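Home | Cell notes | Parts | FAQ | Contact

Looking after the Arkum cell: questions I get asked

By Brittany Wong
April 23, 2021

I look after one machine at Greltach, a single arm with a three-jaw hand that sorts and places kitchen goods, plus the simulator we try everything in first. People kept stopping me in the corridor with the same questions, so I've written them down (with my answers, such as they are!). If you run the same kind of cell you may find something useful, and if you do things differently I'd love to hear about it.

What do you do first thing in the morning?

I walk round the outside of the guard before I switch anything on. I'm looking for a cable that's come out of its clip, a tool left on the base, a gate that hasn't quite latched. Then power on, let the controller wake up fully, and home the arm at slow speed with my hand near the stop button. It takes a few minutes and a cup of tea. I don't hurry it.

How often do you grease the joints?

Every 3000 hours on the clock for the three big joints, going by our own service sheet. The wrist is sealed on ours so I leave it alone. Wipe the old grease off the nipple before you pump the new stuff in, and go gently. I overdid it once and spent an afternoon mopping grease out of the elbow cover, which was not my finest day.

And the fingers?

The finger pads wear far quicker than anything else. I look at them every 300 hours and swap the set when the surface has gone shiny, all of them together, never one on its own. A mixed set grips crooked and you'll be chasing a fault in the program that isn't there. The spare pads are in the Penner cabinet, second drawer, in the bag with the green tag. Please put the bag back.

Do you have to recalibrate after changing the pads?

Yes, every time. New pads are a touch thicker than worn ones, so the closing width shifts. Run the short routine (close on the gauge block, save, open, close again) and write the new figure in the book. If the two readings don't match, stop and check that the pads are seated properly. Nine times out of ten there's a bit of grit behind one of them.

Why does the arm stop dead with a joint limit warning?

Usually the job has been placed too far to one side, so the arm is having to stretch or fold up to reach it. Move the job or move the approach point, and don't be tempted to widen the limit in the settings! The limits are there to stop the hose pack being wrung like a tea towel. If it stops on a job that ran fine last week, check whether the base bolts have been disturbed, then look at whoever was cleaning.

What is Natgate?

It's our name for the link box between the cell and the simulator. It carries the joint settings across so both sides agree on where the hand is. If the two seem to disagree, restart Natgate before you restart anything else. I had it replaced in August and it's been much better behaved, though it still sulks if you pull the network lead while it's saving.

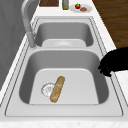
How do I check a new tool offset before it goes on the real arm?

Load it in the simulator first and run a slow approach with the hand open. Watch the gap between the fingertips and the nearest hard edge all the way in, then back out along the same path. When you're happy, save it under a new name, copy it over, and do the first run on the machine at the slowest speed with nothing in the hand.

How long do the settings files stay on the controller?

Ours holds up to 2000 of them before it starts grumbling. I clear the old ones out well before that and keep a copy on the shared drive, filed by tool. Please don't name a file "new" or "test2". I have found a great many of these and I don't know what any of them do.

Can I clean the hand with the ordinary spray?

Not on the pads, please. A damp cloth is plenty there, and a dry one after. The spray is fine on the guard panels and the outside of the base, as long as you squirt the cloth and keep it away from the connectors.

Who do I tell if something sounds wrong?

Me, straight away, even if it's only a small click. Note which joint it seemed to come from and what the arm was doing, and leave the cell stopped until I've had a listen.

Last updated: added the note on tool offsets, tidied the grease section

Back to top | Cell notes | Parts | Contact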